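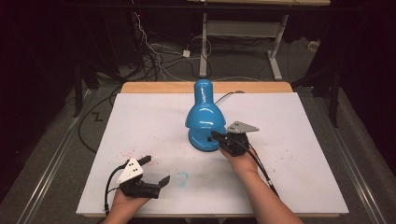 I finally gave in and cleared off the work table yesterday, and of course it turned into a whole thing. It always does! I sat down at 4 pm meaning to wipe up a few crumbs and put the blue lamp back where it belongs, and then I noticed how grubby the white board had gotten.

So, stains. The little red specks are from my bead-painting phase (12 tiny jars, one wobbly lid, you can guess the rest). Warm water and dish soap lifts most of them if you're patient, and a plastic scraper gets the stubborn ones. The pale blue ring near the front is another story. Paint water, I'm pretty sure, from a cup I left sitting overnight. I've tried baking soda paste twice on rings like that and they just go a bit paler and stay put. If you have a trick, please tell me!

Now the lamp. I love this lamp so much. It's shiny, it's the brightest blue in the house, and it shows every single fingerprint. I bought it for 18 dollars at a yard sale in Lerkside and my friend Carter thought I'd lost my mind. A soft dry cloth works way better on it than any spray, which only leaves streaks.

The cord is my last gripe. I like it running off the back right corner so I don't snag it with my elbow, but it creeps forward all week. I'm going to try one of those stick-on clips next.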